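Speaker notes – Batteries and the humble charger, Wednesday evening session
April
By the Clestenov Electrical Club program desk

Good evening everyone, and thank you for coming out. (Wait for the back row to settle.) Tonight is all about lead-acid batteries, which have been with us since 1859 and are still sitting under most of our bonnets. I've got a real soft spot for them, so please wave at me if I start to ramble.

Start with the chemistry, but go gently. Two sorts of lead plate, some dilute sulphuric acid, and both plates slowly turning to lead sulphate as the battery gives up its charge. Charging pushes it all back the other way – or most of it, if you haven't left the poor thing flat in the shed all winter.

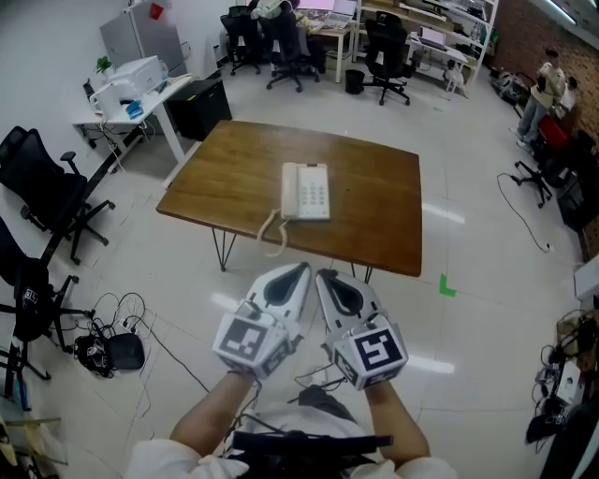

The wood-topped table, with two white grippers in front.

Next, the stages of a decent charger. Bulk first, where the current is held steady and the voltage climbs. Then absorption, where the voltage is held and the current tapers away. Then float, the gentle bit at the end. My old Ruvley only ever had the one setting, and I cooked a perfectly good battery with it before I learned my lesson.
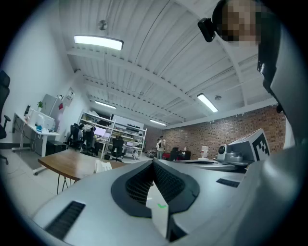 So when somebody asks what size of charger to buy, I tell them to look at the battery maker's sheet before the price tag. The small one I use at home, a Flindix, puts out up to 10 amps and that's plenty for the car and the little trailer. Mention the Huanca handout here, page 2, for the wiring sketch. (Pause for the colour question, there's always one. Red to positive!)

Safety, and please don't rush this part. Charger off at the wall before the clips go on or come off. Open a door or a window, as a battery on charge can give off hydrogen. Rings and watches in your pocket, goggles on.

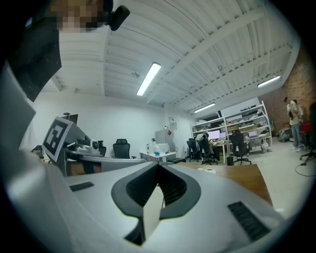
And if the case is cracked or swollen, don't charge it at all, take it to the recycler. Leave 30 minutes for questions, then tea. Handouts are by the door, and I'd love the spare ones back.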